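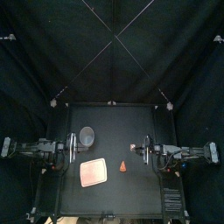
Side room: dark table with black drapes on three sides.

Sonatdale Community Church
Building safety checklist, 13 September 2025

Main hall
Fire exits clear: Yes. Chairs stacked by the north door moved before the check.
Emergency lights: 3 failed the test. Order replacements from Merico.
Extinguishers in date: Yes, serviced in May.
Seating: Rows linked, centre aisle kept wide. Do not add a row at the back for baptisms.

Platform and baptistry
Baptistry cover locked: Yes. Key in the office safe.
Water heater: Not tested, isolator was off. Check before the next baptism.
Microphone leads taped down: In part. Tape lifting by the lectern.
Candles: Two holders cracked. Thrown out.

Kitchen
Fridge temperature log: Gaps in the log on both pages. Lunch club to fill it in each time.
First aid box: Plasters low. Burn gel out of date.
Gas shut-off labelled: Yes.

Side room
Door closer: Slams. Adjust.
Maximum 64 people. Notice missing from the door, reprint it.

Crèche
Socket covers: No longer used, remove the last few.
Stair gate: Lakix gate fitted, firm.
Signing-in book: Present, pen missing.

Outside
Ramp handrail: Loose at the bottom bracket. Moreira to quote.
Gutter over porch: Blocked again.
Alarm panel ref. 1073: No faults showing.

Carried over from last check: loft hatch ladder, still no catch.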